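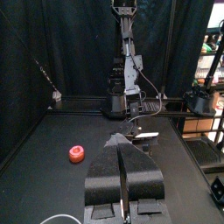
Red ring and rear arm, from the wrist camera, with the black curtains behind.

Ladberg two-arm cell: routine inspection, with comments
Checked May 17, 2026. Sheet kept with the Cadholm handover notes.

Do please go through these in order, even if you know the cell well and have done it many times before. The comments are there to help whoever has the sheet next, so add your own if something strikes you (and write it so the rest of us can read it!).

1. Power off, both arms resting. OK.
Comment: the full service is due every 600 hours and the counter stands at 283, so we are comfortably inside it.

2. Base mounts and rear rail. OK.
Comment: try each bolt by hand first, then with the small torque wrench. One on the rail took a touch of tightening in February and has held nicely ever since.

3. Cables. OK, with a note.
Comment: move each arm slowly through its reach and watch the loops as you go. They want enough slack to follow the wrist and no more than that. A white cable curves loosely near the gripper, and I should like it clipped down before the next long run.

4. Curtains and cords. OK.
Comment: give the fabric a gentle tug at the clips, all the way up.

5. Finger faces and grip. OK.
Comment: wipe both faces with a dry cloth, then do the grip check with the toy carrot at the Jesum low-force setting. Look for even contact on the two sides, and have a look at the finger screws while you are down there. 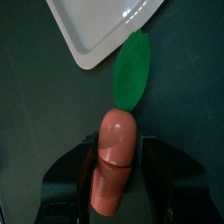

Grip check: carrot held upright between the black fingers, leaf towards the plate.

6. Tabletop. Fair.
Comment: scuffs and a few thin scratches, all of them shallow as far as I could feel with a fingertip. Job 107 is open for a new surface and Humphreys have it in hand.

7. Reach check, both arms. OK.
Comment: set the pieces out, bring both grippers in towards the middle at slow speed and keep a hand by the stop button throughout, please. The clear cup goes upright, close to the silver fingers.
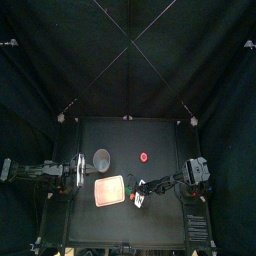

8. Cycle log. OK.
Comment: copy the log over before it reaches 3000 entries, as the oldest lines get overwritten after that and we have lost a few good ones that way.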